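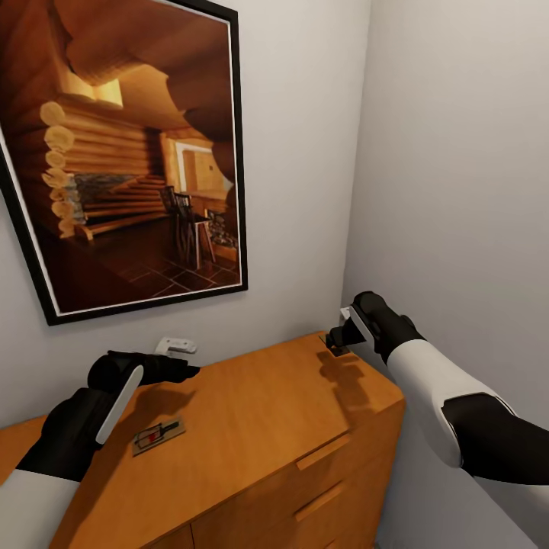
Muthoni Swai wrote in under my last post to ask why anyone would heat with wood in a town that has gas lines. Her question was fair, and my answer in the comments was too short, so I'm giving it more room.

We moved to Miltville with a furnace that worked and a fireplace we didn't plan to use. The first winter we used it twice, both times for guests. Then the power went out on a Saturday and stayed out for 20 hours. The furnace burns gas, but the blower is electric, so it sat there doing nothing. We slept in the living room in our coats. In spring we had a stove insert put in.

The insert is a Brundix, the smaller of the 2 sizes they make. It cost more than I wanted to spend. The installer had to line the chimney, and the liner with labor came to $876 on top of the stove. I mention the number because I couldn't find one anywhere when I was looking.

As for wood, I buy 4 cords a year from a man on Vieira Road. He delivers in August and dumps it in the driveway, and I stack it along the north fence with the bark side up. I cover the top only. The first year I wrapped a tarp around the whole pile and got mold, plus a family of mice.

Most of what he brings is oak and ash. The ash I can burn the same winter if he cut it early enough. The oak goes to the back of the row and waits until the next year. I bought a Grokar moisture meter to settle this, and I split a piece and test the fresh face, not the end. Anything that reads over 20 percent goes back on the pile.

Muthoni also asked if it saves money. Some, in a cold year. In a mild one I doubt it, once you add the chimney sweep and the gaskets. I haven't kept good enough records to say more than that.

It does take time. I'm up at 5:30 to get the fire going again – my wife won't do it and I don't blame her. Ash has to go out in a metal bucket with a lid and sit on concrete for days before I dump it. There is always bark on the floor between the back door and the stove, and I've stopped sweeping it more than once a day.

The bedrooms run cold. We tried a fan in the hallway, on the floor, pushing cold air toward the stove room, and that worked better than pointing it the other way. The back bedroom is still chilly by morning and we keep an extra blanket in there.

Next job is a rack inside the garage so I can keep a week of wood under cover. I have the lumber already and need to find the long screws.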